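Preguntas frecuentes sobre la recogida de aparatos

¿Qué puedo llevar a la planta de Filletti?
Pues casi todo lo que tenga enchufe o pilas: ordenadores, monitores, impresoras, ese teléfono que lleva años en el cajón... Si dudas, tráelo y lo miramos juntos, que para eso estamos.

¿Tiene algún coste?
Para particulares, ninguno hasta 100 kilos por visita. Las empresas pagan según peso, y a partir de 2000 kilos vamos nosotros con el camión de Cloutier.
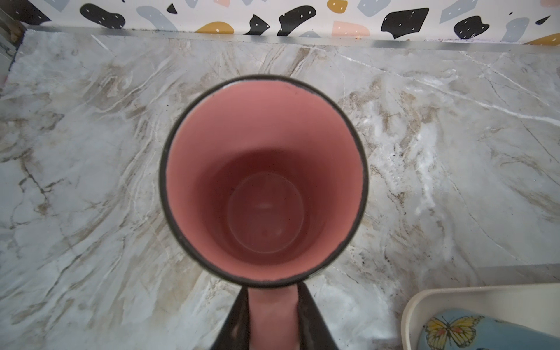
Taza negra por fuera y rosa por dentro.

¿Borráis los discos duros?
Sí, y con mucho cariño, aunque te pedimos que hagas antes tu copia. Amr Hamdy, nuestro responsable de taller, te manda el certificado por correo en seis días laborables.

¿Recogéis también cerámica o vidrio?
Nos encantaría, pero no tenemos línea para eso. Pregunta en el punto limpio de Flellivley, que son muy amables y abren los sábados (¡menos en febrero!).

Actualizado el 30 ago 2019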